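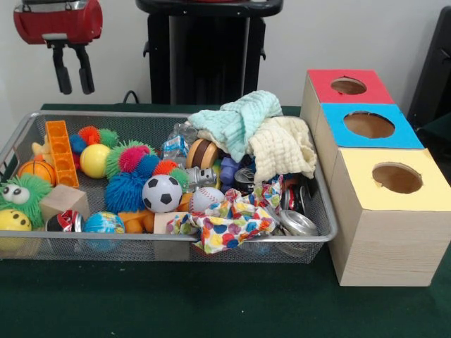 What is the best way to sort a mixed bin of small toys?
Sorting by how a toy is cleaned works better than sorting by what it looks like.

Student Project Report: Sorting a Mixed Toy Bin
Evie Lockwood and Sofia Sotiropoulos
Sarnville, October

Print this page | E-mail this page

1. Why we picked this

The toy bin at the Urnus after-school room gets everything thrown into it. Balls, cloths, blocks, and even drink bottles end up in one metal container, and the younger kids dig through it until the thing they want comes up. We wanted a sorting plan that a first grader could follow.

2. What we worked with

Everything went on a table covered in green cloth. The toys stayed in their metal tray, with the three boxes stacked next to it. Each box has a round hole in the top, and they are yellow, blue, and pink from top to bottom. Most of the toys are balls of one kind or another. Cloths are the main problem because they lie across everything else. 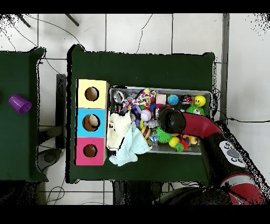 3. The plan

Our first plan was by color. We dropped it early. Too many toys have several colors, and we argued over where the globe ball should go. The second plan has three groups: wipe, wash, and recycle. Hard and rubber toys get wiped. Cloth and yarn go in the wash. Cans and bottles leave the bin.

Cloths should come out first. A thin one can spread over half a tray, 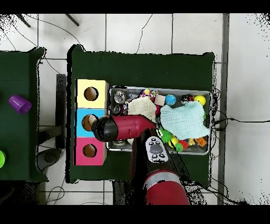 and a kid looking for a ball will just push it around. Once the cloths are out, the small blocks are much easier to find. Sofia wrote the steps on a card and Evie tried them on her brother, who is 4. He liked the wipe group and ignored the other two.

4. What we would change

The spiky rubber toys need their own spot, as they catch on yarn. We would also like labels with drawings on them for kids who can't read yet.
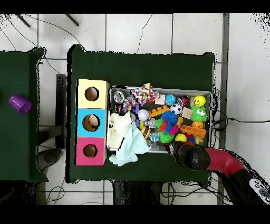
Balls, blocks, and a rope toy in the metal tray.

3 shares | 13 comments

Contact | Copyright Sarnville Student Projects | Back to top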